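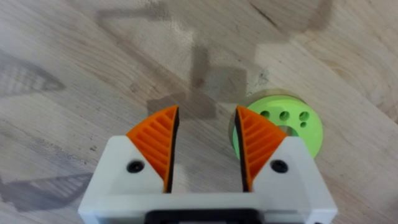
What is the best way to look after a pale wood tabletop in a shared room?

Wipe it with a soft, barely damp cloth at the end of each session, follow the grain, and dry it right away with a second cloth. Spills should come up as soon as they land, and anything with a rough base needs felt or a mat under it.

KETSTEAD, Oct 11, 2021 – Fotora is delighted to announce that the Nyitrai table, its light wood worktable for shared rooms, is now available to schools, libraries and clubs across the Ketstead area. The first 27 tables went to the Merimville Workshop, where they are used for model building, sewing, drawing and the occasional very long board game.

The Nyitrai was drawn up for rooms that change jobs during the day. A class might need a flat surface for cutting card in the morning, and a repair group might want the same surface for small parts in the evening. Pale wood is a pleasure for this kind of work. Small things show up well against it, bright colors look lively, and a room with one window feels a good deal lighter.

"We kept going back to the grain," said Hina Jatoi, who led the design work at Fotora. "We like it soft and flowing, with a few faint knots and swirls, and we leave the dark lines in. People run their fingers along them while they're thinking. I do it myself, all the time!"

Each top is picked out at the Fotora shop and matched to its base by hand, so no two tables in a room look quite alike. Buyers who want a closer match can ask for tops to be paired before delivery. The tables are sold singly at $331 each, and delivery within Ketstead is included.

At Merimville, the old folding tables had been in use since before most of the current members joined. Danish Kiani, who runs the evening sessions, said the change was felt on the first night.

"They don't wobble," he said. "I've spent years with folded paper under one leg. We put out a tray of tiny hinges, everybody leaned in, and the tray stayed where it was. I was so pleased I went home and told my whole family."

The workshop has settled into a simple routine for keeping the tops in good shape, and Fotora now sends a version of it out with every order:

Clear the table fully before wiping, including the small parts that hide behind larger ones.
Use a cutting mat for blades and a scrap board for glue.
Lift things. Don't drag them.
Keep mugs on the side shelf.
If a mark stays after wiping, leave it overnight and look again in daylight before reaching for sandpaper.

Bushra Jafri, who handles care questions at Fotora, added that light scratches across the grain can usually be softened with fine paper and a little patience, working along the grain in short strokes. Deep gouges are better brought to the shop. Repairs to the top are free for the first 4 years.

A free table care morning will be held at the Merimville Workshop in February. Visitors are welcome to bring a small wooden piece from home, such as a stool, a tray or a chopping board, and work on it with help from the Fotora team. There is space for 100 people over the morning, and places can be booked at the workshop desk.

About Fotora
Fotora makes tables, benches and shelving for shared rooms from its shop in Ketstead.

Press contact
Razia Warraich, Fotora, Ketstead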